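We use cookies to remember your settings. By staying on this site you agree to this. OK / Manage

About Kenilis

2 min read

Hi, I'm Daryna Stelmakh, and I started Kenilis after years of case work in a county office where I had 217 open files and a phone that never stopped. We train people who support adults living with mental illness - case managers mostly, plus some peer workers and the odd nurse!

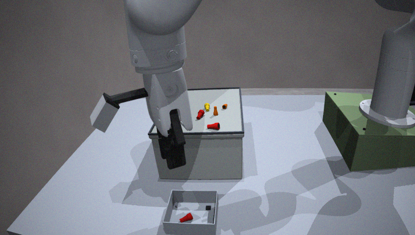 Our courses are small and pretty hands-on. Mayu Hosoda runs the one on money and medication, and she'll have you sorting a real-looking pile of bills with a "client" (usually Taner Baysal, who plays grumpy very well) before you've finished your coffee. She likes to say a budget sheet is a tool like any other, a black handle and a gray hammer head, and you have to know where to hold it. Then you role-play the talk about missed doses, which everybody dreads and most people end up liking.

The newest course is Umano, for supervisors. It starts again in February and meets at 9 in the morning, sorry night owls.
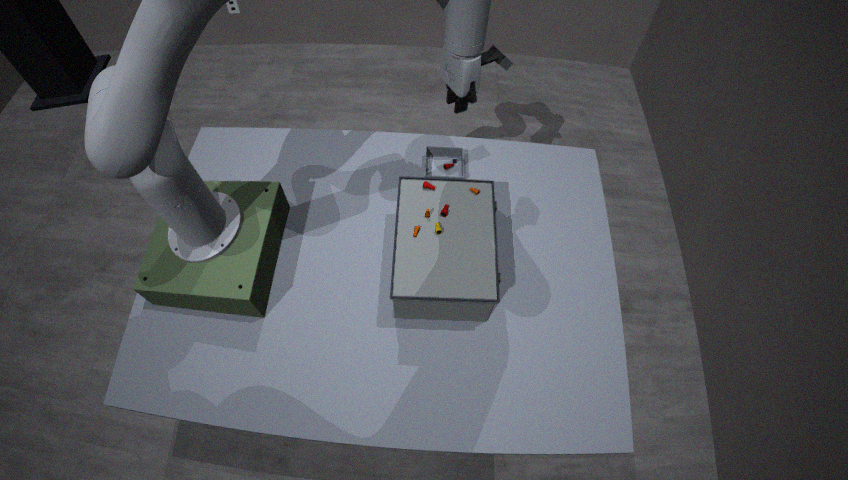

Two white robot arms, one on a green base.

Emília Danko answers the mail and handles the sliding fees, so write to her if your agency is short on cash (whose isn't?). We've trained 2,000 workers so far and I still read every feedback form myself - the cranky ones twice.

Get our newsletter! Enter your email to subscribe.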